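Brirker Folding Table, White

Sold by Triditz. Page updated 30 Sep 2022.

A table for folding clothes on. You already own a bed, a couch and a dining chair that do this job badly, so we will keep the pitch short.

The top is white, flat and wide enough for one adult garment with its arms out. Soft gray things, the fuzzy kind that pick up every crumb on a dining table, come off it as clean as they went on.
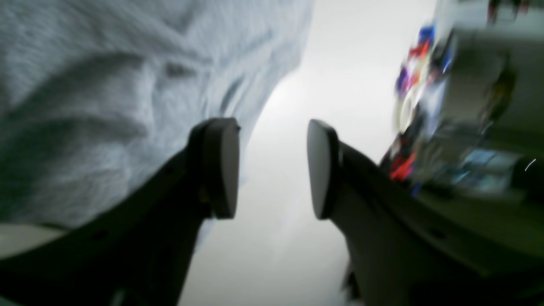

The legs lock with a click you will hear in the next room. Setup takes 2 minutes, or 30 if you begin with the instructions. Please begin with the instructions.

Gerardo Melis drew the first version for his own hallway and has been asked to stop improving it.

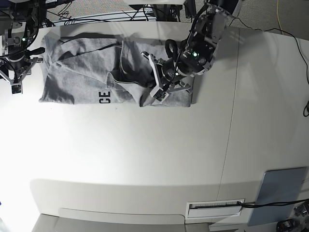 We suggest folding in thirds, the long way first. Sleeves go in before the hem comes up, and anything with a print gets smoothed before it is doubled over. A light gray cotton piece folded into a long bundle, wrinkles and all, takes up only the far side of the top, and if a sideways "CE" is the only part of the print still showing, you can fix that or go to lunch.

Holds up to 30 kg. Wipe with a damp cloth. Ships in 6 days, except in December, when it ships when it ships.

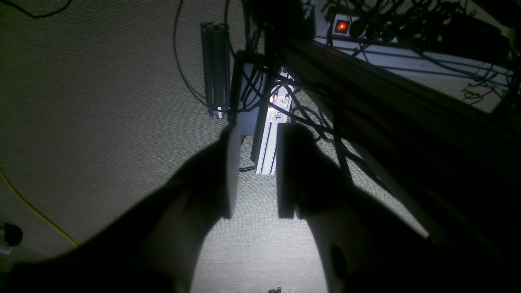
Reading time: 1 min

Floors: the rubber feet are made for low carpet and tile. On deep shag the table leans, and we have nothing to sell you for that.

Also in this range: Morkden shelf, Caputo hamper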